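From: Cleiton Bezerra
To: sim-users list
Date: December 6, 2024
Subject: Re: Gripper won't let go after reset

Jailson Furtado wrote:
> We're on the Clollska kitchen set, stock counter, stock can. On reset the arm
> goes home but the fingers stay shut, and the can gets dragged along with it.
> Next episode starts with two cans, one of them inside the other, and then
> physics does what physics does. Anyone else seeing this, or have we done
> something daft in our config?
>
> Jailson

You may well have done something daft in your config, Jailson, but not this. We get it at Promcombe too. I ran 70 episodes last night with the stock settings and 9 of them ended with the hand hanging on to the can like it was the last one in the esky.

As far as I can tell, the reset clears the arm joints and the object poses but skips the grasp constraint if any finger is still in contact on that tick. The can gets respawned, the old constraint still points at the old body, and the solver tries to please everybody. Our best result so far was a can leaving the kitchen through the floor at a speed I'd rather not put in the report.

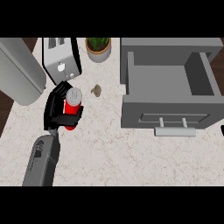 The nasty part is that the success check only looks at can height. A can welded to a hand is nice and high, so the episode gets logged as a pass. Medeiros went back through the March runs and wasn't thrilled. If you've been training on anything from that branch, I'd look at your numbers before you show them to someone who pays you.

Workaround for now: send an open command, step the sim 55 ticks, then call reset. Fewer ticks and it comes back every so often. It's ugly and it slows everything down, but I haven't had a stuck hand since I put it in.

I wouldn't care so much if it stayed in the simulator, but the Ponmont rig shares the same reset routine — yes, the real one, with the real motors. Please don't run it on hardware with a person inside the fence until somebody has read that code properly. I've done half of it and had to go for a walk.

Can you send me your contact settings and the log from a bad reset? Just the one will do, my inbox is a small place.

Cleiton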